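3.2 Sitting in on the late bulletin

I came to this part of the study as a radio listener who had never set foot in a newsroom, so forgive me if I sound a bit starry-eyed! I spent July at Mollberg, a small regional station with one studio, and sat behind the newsreaders during the late bulletin for 15 evenings. What I wanted to know was simple enough: how does a reader keep an even voice when the news itself is awful?

Jummai Okeke, who had been reading there for 21 years, let me go through her marked-up scripts (pencil, always pencil). She puts a small slash where she plans to breathe, and on the hard stories she puts in twice as many. I asked if that was training. She laughed and said it was fear, mostly, and that she had once run out of air halfway through a list of names from a ferry accident and never wanted to do it again.

I coded her scripts by hand, along with those of four younger readers, using the scheme from Section 2. The younger readers marked words to stress. Okeke hardly ever did – she marked silence. I found that lovely, and also a real pain to code, because my scheme had no slot for a pause that falls inside a sentence. I added one (code P4) and went back over the whole set.

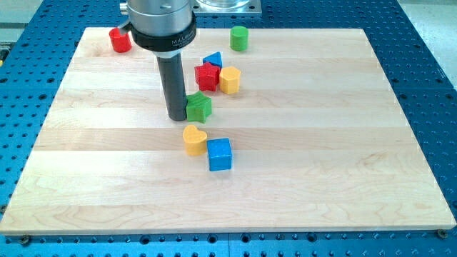
Figure 3. End effector above a board with eight colored blocks, two each of red, green, blue and yellow.

Two of my coders disagreed on P4 more than I'd like, mainly in the Macedo flood bulletins, where the pencil is faint and some slashes could just as well be commas. I kept those scripts in but report them separately in Section 4, so readers can weigh them as they see fit.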